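Packaging Reuse in a Shared Household
Section 3: Sorting Trial and Results
Prepared by Gavin Geddes, Clornora unit

3.1 Aim
The trial tested whether used corrugated cartons could replace purchased plastic tubs for storing small household articles. Articles were limited to those light enough to lift with one hand — remotes, card holders, keychains, charms and similar.

3.2 Method
A total of 153 articles were collected from the bedrooms and living area and sorted by use. Cartons were cut down to a single open compartment and placed on the floor for loading. Flat articles were laid on the base first. No dividers or lining were used. Each carton was then carried to the hall cupboard and left for 4 weeks in March and April, during which residents retrieved articles as needed and noted any difficulty on a log sheet.

3.3 Results
Residents logged 32 retrievals. Most difficulties involved thin articles lying on top of one another, with the lower one missed on first inspection. Cutting also left some rims uneven, with the corrugated layer exposed along the torn edge.

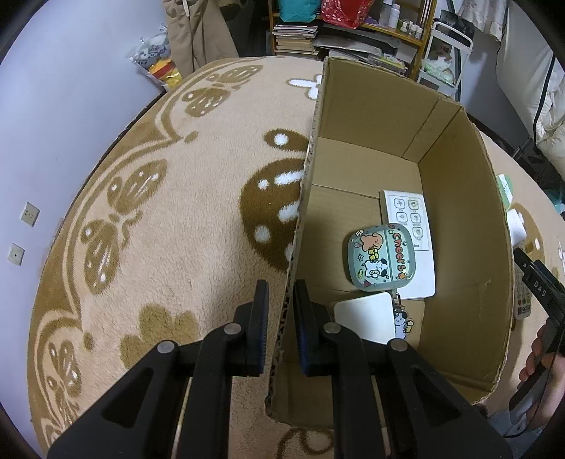

Rim condition had no recorded effect on retrieval, but it prevented a lid from seating squarely. For the next trial the walls should be scored with a straight edge before cutting, and cards and card holders should be stored upright in a narrow sleeve. Colour labels on the outer wall were considered and deferred to Section 4.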